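5.3 Premature release on narrow fabric parts

Of all the ways our system found to fail, the one we had not planned for was letting go. Grasps that missed, closed on air, or picked up two layers of cloth at once had each been given a code in the log before the first trial. Dropping an object that was already firmly held had not, and for the first week the annotators filed it under "other," a category that grew until it was the second largest in the study.

The fault was confined almost entirely to narrow parts: ties, straps, loops and strips of binding. On pillowcases and towels the policy behaved well enough that we had begun drafting this paper around them. Of the 2,260 rollouts in the evaluation, 96 ended in what we now call premature release, defined as an opening of the jaws by more than 3 mm while the part was under load and before the placing phase had begun. None of the 96 was preceded by slip at the pads. The gripper had the strap, and it gave it back.

5.3.1 What we blamed first

Our first suspect was the pad surface. The ridges on the pads were meant for thicker cloth, and it seemed reasonable that a thin strap might work its way out. We fitted a fresh set, then a softer set, then the original set again, and the release rate paid no attention to any of this. Two weeks of April went into pads.

The second suspect was the force estimate. Skatberg, the jaw controller used in all of our trials, infers grip force from motor current, and its estimate is poor at small openings. This is a real defect, and we describe it in Section 6 for anyone who wants to avoid it. It was also innocent. In the logged releases the controller was doing what it had been told, promptly and with good tracking error. It had been told to open.

5.3.2 What it was

The command came from the policy, and the policy had learned it from us. The demonstrations were collected with hand-held grippers, one in each hand, and the opening of the jaws was recorded along with the pose. When the operators worked with wide cloth, they closed the jaws and kept them closed until the fabric was where it belonged. With a strap they did something else. They took it, lifted it a little, opened slightly to let it settle between the tips, and closed again. Ebise Gebremichael, who recorded the largest share of the strap demonstrations, had no memory of doing so and did not believe us until she was shown her own traces. The rest of us then looked at ours and became quieter.

For a person the regrip is harmless. The strap is resting on a quilt or a table, the hand feels when it has settled, and the whole gesture is over in a fraction of a second. The policy, however, reproduced the opening without the feeling. It opened on schedule whether or not anything was supporting the strap, and if the arm had by then reached lifting height, the strap fell. The policy would often carry on to the goal and place nothing there with great care.

Figure 7 shows the strap grasp in the hand-held setting. The gap between the jaws is narrow, and a folded strap takes up very little of it. In the recorded openings, the difference between "holding a strap" and "holding nothing" is close to the noise of the encoder, so the policy had little reason to notice that it had lost its object. 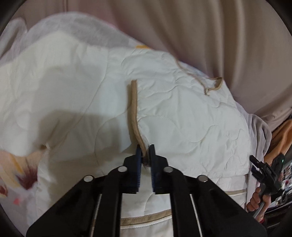 Figure 7. Strap grasp with the hand-held gripper. The tips close on the lower end of a tan strap lying over a white quilted textile; a second gripper is in use at lower right.

5.3.3 Remedy and what remains

We tried two fixes. The first, in Plindmont, our filtering tool, finds any opening that begins and ends inside a single carry and replaces it with the closed value. The second, Cenura, leaves the demonstrations alone and blocks an opening command at run time when the tips are more than 30 mm above the nearest support surface and the placing phase has not started. The filter removed most of the releases. The run-time block removed all of those above its threshold, by construction, and we claim no credit for insight there.

The block introduced a safety problem of its own, which we report because we nearly shipped it. On Jul 27, 2024, with the block active, an operator's cuff was caught along with the strap during a reset. The operator pressed the soft release. The soft release is an opening command. Cenura noted that the tips were above threshold, that no placing phase was in progress, and refused. The hardware stop worked as intended and cut motor power, after which the jaws could be spread by hand. The cuff was creased and the operator was unhurt, though unwilling to discuss phase detection for the remainder of the afternoon.

Operator commands now bypass the block entirely, and resets are done with motor power off. We still see occasional releases just below the height threshold, where the strap usually lands close to where it was picked up.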